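**29 oct. 2020, cahier d'atelier, rangement (suite, et sans doute pas fin)**

Repris le tri là où on l'avait laissé en juillet, c'est-à-dire nulle part. Le carton « divers » contenait un second carton « divers ». Je n'ai pas cherché à savoir lequel était l'original.

Principe retenu : des bacs ouverts, une couleur par destination, pas d'étiquettes. Les étiquettes, on a essayé. Il en reste huit, collées sur des choses qui ne correspondent plus à rien, dont une marquée « vis longues » sur la boîte à thé.

- **Jaune** : les pièces noires, tubes compris. Tout ce qui se perd sur un fond sombre se retrouve sur du jaune.
- **Rouge** : à vérifier avant de remettre en rayon.
- **Crème** : ce qui part chez Timance, ou ce qu'on prétend envoyer chez Timance.

J'avais proposé un quatrième bac pour les indécis. Refusé, au motif que tout y finirait. Argument recevable, je l'ai noté au dos du bon de livraison Sarnbridge, que j'ai ensuite rangé je ne sais où.

Côté inventaire, le fichier Index annonce 1 075 références. En rayon, j'en pointe 689. L'écart se répartit entre les doublons, les prêts jamais rendus et une ligne intitulée « Orakzai (voir avec l'autre) ». Quel autre, le fichier ne le dit pas. À reprendre avant de commander quoi que ce soit, y compris des bacs.

Essai de disposition sur la table blanche, contre le mur : les trois côte à côte, jaune, rouge, crème, presque bord à bord. J'avais prévu un espace entre chaque. L'espace se remplit tout seul de rondelles, donc plus d'espace. 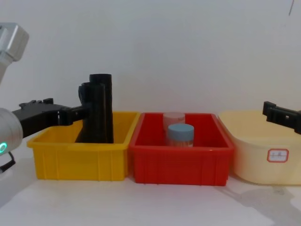 *Temps de lecture : 2 min*

Le tube noir, debout dans le jaune, dépasse largement. Deux écoles : le coucher en travers, et il mange la place, ou le laisser comme ça et accepter que le bac ait une cheminée. Je penche pour la cheminée. Au moins on voit de loin où sont les pièces noires.

Les nervures à l'avant du bac jaune vont ramasser la poussière. Prévoir le pinceau, s'il n'a pas été classé dans « divers ».

Reste à faire :

- [ ] passer les 14 lignes sans emplacement d'Index
- [ ] demander à Timance s'ils reprennent les emballages
- [ ] retrouver le bon Sarnbridge
- [ ] décoller « vis longues » de la boîte à thé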